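Storage and Rind Condition of Ribbed Melons at Room Temperature

Group 3: Kenza Bensaid, Fiifi Amissah, Yae Oshima
Supervisor: Blagoje Pavlović
Submitted 13/07/2021

1. Purpose

The work compared weight loss in two types of ribbed melon kept uncovered indoors. A second aim was to check whether the blossom end is a useful place to judge softness by hand, as most growers' leaflets suggest. The trial was run in May in the Drundley teaching room.

2. Materials

Fruit was bought from one stall on one morning. The smaller type was cream in colour and is called Type C in this report. The larger type was yellow and is called Type Y. No variety names were given by the seller, so none are used. Fruit with cuts or soft patches was refused at the stall.

Weighing was done on a kitchen scale reading to 2 g. The lightest Type C fruit weighed 700 g on the first day and 610 g on the last, and these are the end points of the curve in Appendix A.

3. Method

Each melon was wiped with a dry cloth and set on a plain white surface with clear space around it, so that no two fruits touched. Contact between fruits was avoided because an earlier group had reported damp marks where rinds met. The stem scar and the blossom end were both inspected before weighing.

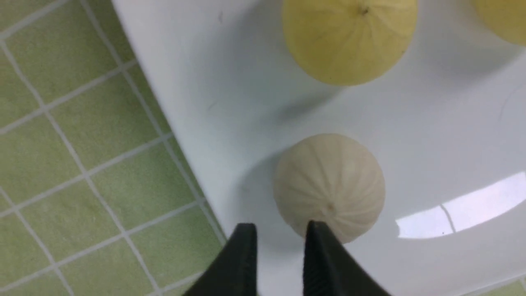
The grooves on Type C are shallow but easy to follow with a fingertip, and they meet at the blossom end. This made it simple to find the same test point each time. On Type Y the ribs are fainter, and the stem scar was used to line up the fruit instead. Pressure was applied with the thumb by the same person throughout (Oshima) and scored from one to five.

Colour was recorded by eye against a printed card. The light came from one side of the room, so each fruit was turned until the part being scored faced it. Scores taken in shade during the first session were thrown out and repeated.

4. Results

Weight fell in every fruit. The fall was steeper in Type C for its size, which agrees with the larger share of rind to flesh in a small melon. Softness scores at the blossom end rose before any change could be felt on the sides. Colour scores hardly moved and could not be used to rank the fruit.

5. Sources of error

The room was not held at a fixed temperature. The thumb test depends on the person, and a repeat by Amissah gave scores one step higher on three fruits. A spring-loaded tester was requested but did not arrive before the trial ended.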